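4.2 Temperierung und Standzeit der Glasur

Am meisten überrascht hat uns in dieser Versuchsreihe die Glasur. Wir hatten erwartet, dass die Verarbeitungstemperatur den Glanz der getrockneten Zuckerglasur auf Lebkuchen fast allein bestimmt. Tatsächlich spielt die Standzeit zwischen Anrühren und Auftragen eine mindestens ebenso große Rolle, und das ist für die häusliche Backpraxis eine wunderbare Nachricht, denn Warten kann jede Küche! Ausgewertet wurden 781 Gebäckstücke aus den Backreihen Turach und Semlow (zur Rezeptur siehe Abschnitt 3.1). Beide Reihen verwenden denselben Teig mit Roggenanteil und unterscheiden sich nur in der Glasur: Turach enthält Eiweiß, Semlow wird allein mit Puderzucker und Zitronensaft angerührt.

Bei der Eiweißglasur stieg die Glanzbewertung deutlich an, wenn die Masse vor dem Auftragen 11 Minuten abgedeckt ruhte. Große Luftblasen steigen in dieser Zeit auf und lassen sich mit einem Teigschaber leicht ausstreichen. Ohne Ruhezeit blieben nach dem Trocknen kleine Krater zurück, vor allem an den Rändern der Sterne und Herzen, wo die Glasur dicker steht. Längeres Ruhen brachte keinen weiteren Gewinn; die Oberfläche der Masse begann dann eine Haut zu bilden, die beim Eintauchen riss.

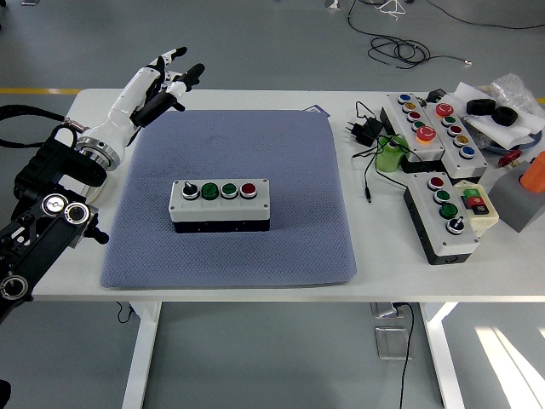 Abb. 3: Roboterhand über dem Tisch, auf der Matte ein Bedienkasten mit Drucktasten.

Lässt sich die Ruhezeit durch kräftigeres Rühren ersetzen? Kräftiges Rühren verschlechtert das Ergebnis, weil es zusätzliche Luft in die Masse einträgt, die beim Trocknen als Krater sichtbar wird.

Für die Zitronenglasur fällt das Bild anders aus. Sie ist dünnflüssiger, entlüftet beim Ablaufen fast von selbst und verzeiht auch ungeduldiges Arbeiten. Dafür reagiert sie empfindlich auf warmes Gebäck: Wurde sie auf noch handwarme Lebkuchen gestrichen, zog sie stellenweise ein und trocknete matt. Marwa Abdel Hamid schlug deshalb vor, die Stücke vollständig auskühlen zu lassen und zweimal dünn zu glasieren. Das Verfahren hat uns restlos begeistert, 79 Prozent der so behandelten Stücke erreichten die höchste Glanzstufe. Die von Yasir Ansari beschriebene Variante mit einem Teelöffel Glukosesirup haben wir nur an einem Blech erprobt; sie schmeckt hervorragend, klebt aber auch am nächsten Morgen noch leicht am Papier.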